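Do refill points cut the number of bottles people buy? A small study in Undstead
Module project report, submitted 7/16/24

Background

The town of Undstead put in two public refill points last year, one outside the library and one at the bus station. The leaflet that came with them said they would "change the way the town drinks". I use the bus station most days and had not noticed the town drinking any differently, so when we were asked to choose a local environmental claim and test it, I chose this one.

The claim matters beyond one town. Refill points are popular with councils since they are cheap, easy to photograph and hard to object to. Many reports on them give a figure for litres dispensed and then turn it straight into "bottles saved" by dividing by half a litre. I wanted to know whether that sum is fair. It assumes that every person who fills up would otherwise have walked into a shop and bought a bottle of water. I doubted this before I started, and I should say so plainly, as it may have coloured the way I wrote my questions.

What I read first

Most of what I found was written by people who had either paid for refill points or sold them. The clearest example was a brochure from Prokura, the firm that supplied the Undstead units. It has a page of bottle savings and no account of how they were worked out. I wrote to ask and was sent the same brochure again.

The academic papers were more careful but mostly about university campuses, where people stay in one place all day and carry bags. A bus station is a different thing. I found only one study of a transport site, and it measured how pleased people were with the tap, which tells us very little about what they bought.

Method

I used two sources.

The first was a questionnaire. I handed out 1000 paper forms over a fortnight in March, split evenly between the two sites, with a box for returns at each. The form had eight questions and fitted on one side. The key question was: "If this refill point had not been here today, what would you have done?" People could tick that they would have bought a bottle, gone without, filled up somewhere else, or bought a different drink.

The second was sales. Hoàng, the grocery shop across the road from the bus station, let me see its till totals for small bottles of still water for the same month in two years, one before the refill points and one after. The Conard kiosk inside the station said no, and then said maybe, and then stopped answering. This is a real gap, as the kiosk is the nearest place to buy water and probably sells the most.

I had planned to stand by the taps and watch people use them as well. My tutor advised against it on ethics grounds and I think that was right, though it does mean I have no check on what people said about themselves.

Results

I got some 700 forms back, which was far more than I expected. I put this down to the buses being late.

The answers to the key question were mixed. The largest group said they would have filled up somewhere else, most often at work or at home. The next largest said they would have gone without. People who said they would have bought a bottle came third. "A different drink" came last, although several people wrote in the margin that they would have bought a coffee whatever happened, and I was not sure how to treat those.

The two sites did not match. At the library, hardly anyone said they would have bought water. At the bus station the share was clearly higher, and higher again among people who ticked that they were making a long journey. If the refill points do cut sales, the bus station is where it happens.

Sales at Hoàng were slightly down on the earlier year. I would love to report this as a finding. However, the shop also put its prices up between the two dates and moved the water from the front fridge to the back, and the owner thought the fridge explained all of it. The earlier March was warmer too. I cannot separate any of these from the effect of the tap.

Discussion

The half-litre sum does not hold up. Going by the forms, most of the water taken at the two points did not replace a bought bottle. Some of it replaced water from another tap, and some replaced being thirsty, and that second one seems to me a perfectly good reason to have a public tap. It is just a different reason from the one in the leaflet.

There is also the question of what people fill. I asked what they were carrying, expecting metal flasks and the sort of hard plastic bottle sold for gyms. A good number ticked "a bottle I bought with a drink in it". So a shop bottle may be bought once and filled many times, which helps, but it is still bought. The "bottles saved" figure treats that person the same as someone who has not bought one in years.

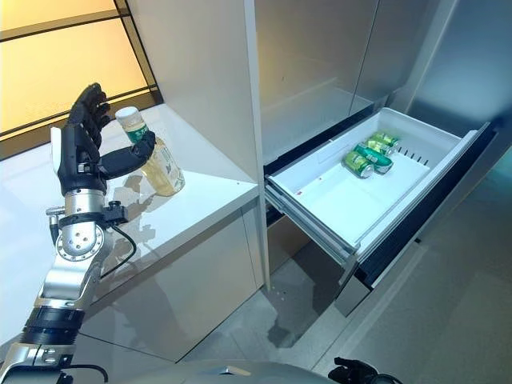
Figure 1. Clear plastic bottle held in a black robotic hand.

Reusing this kind of bottle raised a side issue. Several people wrote that they had heard it was unsafe to refill them. I looked into it and found a great deal of confident advice on both sides, much of it with no source. I have left it out of the findings, but a future form should ask about it, as a person who believes it may throw a bottle away that they would otherwise keep.

Weaknesses

People who stop to fill in a form about a refill point are likely to be people who like refill points. They may also have wanted to give the "good" answer. Both of these would push the share of saved bottles up, so the true share could well be lower than mine.

A fortnight in March says nothing about July. It rained on most of the days I was out, and demand for water in hot weather must be different. I was also slow to realise that some people were filling in a form at both sites. I asked them to stop but could not take the earlier ones out.

The missing kiosk figures are the biggest problem. Without them the sales half of this project rests on one shop with a fridge that moved.

What I would do next

Repeat the questionnaire in summer with a question about bottle age, and get the Conard figures agreed in writing before starting. A town of similar size with no refill points would also be needed for comparison. I asked the council whether the meters on the two units could be read weekly and was told that the bus station meter has not worked since it was fitted — the litres in the leaflet for that site were estimated from the library.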